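How to Tell If a Robot Can Clear Your Table Yet 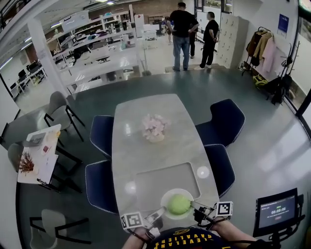

6 min read

Every few months somebody sends me a video of a robot clearing a table and asks if it's time to stop buying paper plates. My answer has been "let's find out" for a while now, and since I keep doing the same checks on every clip, demo and press release that lands on me, I might as well write them down. You can run most of this from your couch. You'll need the video, a pencil and a low opinion of background music.

Step 1. Pick one chore and say it out loud

"Housework" is too big. "Put the dishes away" is still too big. Try "move one round thing from a plate to a bowl without losing it under the fridge." That's a chore you can pass or fail.

Round things are a good place to start. A lime or a tennis ball gives you very little to hold on to. Squeeze it above its middle and it shoots down and away, squeeze it below and it hops. Your fingers fix this without telling you. Two stiff metal fingers have to be aimed, one on each side, and closed by the right amount. Put the round thing on a plate and you've added a rim to bump into and a dish that slides when you do.

Step 2. Find out who is doing the work

Look for hands. There are three common arrangements, and they mean very different things for your kitchen:

A person is holding the grippers. A human is doing the chore with robot fingers, usually so that the motions can be recorded and learned from later. The black-and-white square markers on the grippers help cameras work out where each one is. Nothing on the table is being done by a machine, though it does show you what the fingers are physically able to grab.

A person is steering from somewhere else. The robot moves, a human decides. Check the captions for "teleoperated," often in the smallest type the editor could find.

The robot is on its own. Now we're talking. Go to Step 3 and be mean.

I don't hold the first one against anybody. If you want a machine to pick up fruit, someone has to show it fruit being picked up, over and over, with the same clumsy fingers it will be stuck with. The Dirneo kit I tried in April came with a starter set of 2,562 recorded pickups, and it still wanted more from my own table before it would go near a mug. I gave it an afternoon. It learned that I put mugs down too close to the edge.

Step 3. Check the clock

Look for a speed label. "4x" in the corner means your ten-second miracle took forty. Then look for cuts. If the gripper closes in one shot and the plate is already clean in the next, write "cut" on your paper and give no credit.

Step 4. Run the table test

If you can get your hands on a real arm, or your library or local college has an open day, try this. Set out a plate, a bowl and one round object. Then:

1. Ask for the object to go from plate to bowl. Let it try 3 times.
2. Turn the plate a little and move it a hand's width to the left. Try again.
3. Swap the object for one of another color and size.
4. Change the light. A shiny tabletop under a ceiling lamp has a bright spot on it, and I have watched an arm take a serious interest in one.
5. Put a vase of flowers where it might get in the way. Use a vase you don't love.

Most arms I've met do fine on 1, get philosophical at 2 and should be unplugged before 5.

Step 5. Score it

Give 2 points for a clean pickup, 1 for one that needed a second try, and take away 2 for anything that ends up on the floor. The Segura arm did well until I moved the plate. The Lekia did better with the plate moved, but set the object down beside the bowl each time with great confidence. Dendia wouldn't let me move anything, and that went on the score sheet too.

So, can they do it yet?

One object, one plate, good light and nobody's cousin reaching across for the salt: yes, often enough to be worth watching. A table after dinner, with forks under napkins and half a glass of something red: no. Loading the dishwasher is further off still, and in my house even the humans can't agree on how that one is done.

Keep your score sheets. The fun is in running the same test on the next model and seeing which line it falls down on.

Updated 23 Dec 2022

Filed under: Robots at Home, How-To, Kitchen

Related
Why Folding a Towel Is Harder Than Chess
How to Read a Robot Vacuum's Spec Sheet
Grippers, Suction Cups and Other Bad Hands
Can It Open a Jar? A Short Test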